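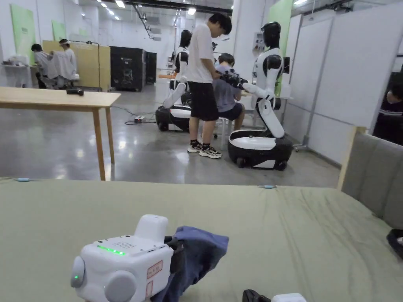
The guest bed display at Drisstead is staying up through the end of the month, and members are welcome to stop in and try it. Several of you asked after the February meeting whether a padded headboard is worth the extra money in a small spare room. Ours is the gray upholstered kind in a light wooden frame, and the color goes well with the sage green of the padding next to it. Gray also hides dust better than the cream version we had up last year. Brush it with the soft end of the vacuum every couple of weeks and blot spills right away with a white towel. Do not soak it.

Estrella Meléndez has put together a two-page sheet on washing dark bedding, with a section on navy and black cotton. The short version is cold water, inside out, and no more than half a load. Copies are at the front desk.

Tobias Alcantara will go over headboard fixings on 18 March 2024 and can take 10 people. Bring the width of your bed frame and the height of the mattress. If your wall is plaster, tell him when you sign up so he can bring the right anchors. The session costs $5, payable at the door.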